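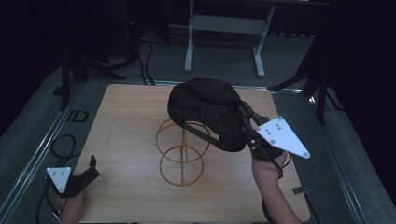 Kudbridge Pamivix hand-held grippers, pair – 2 out of 5

We bought the Pamivix pair in July to record pick-and-place demonstrations with soft goods, mostly hats going on and off a wire stand. The mechanics are adequate. The trigger pull is light, and the jaws will hold a fabric brim without creasing it much. The marker plates are rigid and the screws have stayed tight.

The fault is in the jaw position encoder. At 74 recorded episodes the left unit began reporting fully closed while the jaws were open by a finger's width. There was no warning in the Ivby recording software, and the log showed a clean signal throughout. A policy trained on that data closed the arm's gripper early and pushed the stand over on a Friday afternoon run. Speed was limited, so the damage stopped at a bent ring.

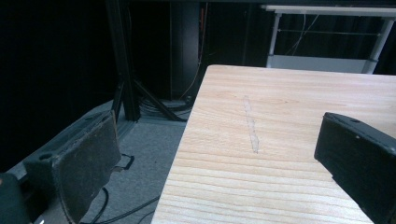
Finger pads beside the work surface. Note the pale scuff in the board and the specks on the right pad.

Pad wear is a smaller complaint. The inner faces mark easily and the manual gives no replacement interval. We also tried the Chow pads, which fit the same mounting block but sit slightly proud and need the zero reset after fitting.

Kudbridge support asked for logs, then sent firmware that checks the encoder against the closed stop at power-up. It catches the offset at startup only. Drift during a session still goes through, and we lost more than 600 episodes before we had a check of our own.

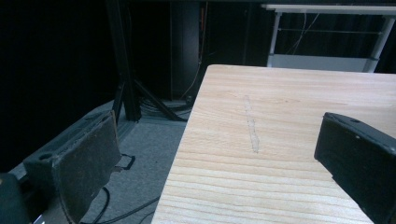

Can the drift be caught without opening the housing?
Close the jaws on a gauge block of known width every tenth episode and compare the reported opening. Discard everything back to the last good reading if it is off.

The right unit has behaved so far. The left one is back with Kudbridge under warranty.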